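Sunday, after tea

Second week of doing the morning in blocks. I set the kitchen timer for 29 minutes and kept the phone in the hall. Got through the Jesta invoices by 6 blocks, one more than Friday's plan allowed.
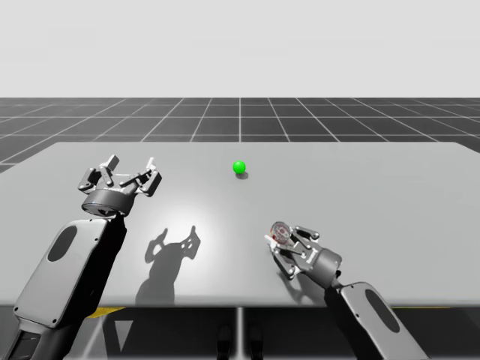

Was it the timer or the phone that helped? The phone, I think, as I ignored the timer twice and carried on.

Email is still the weak spot. I opened it before the first block and lost nearly all of the time I'd put by for the Rillov draft.
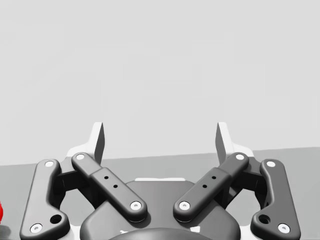 Tomorrow it stays shut until eleven. The draft goes first, then the Ejigu forms.

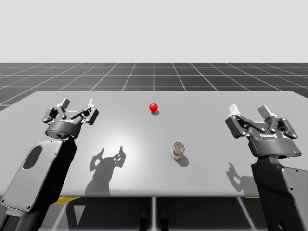

If both are done by 3 I'll stop and walk to the shops.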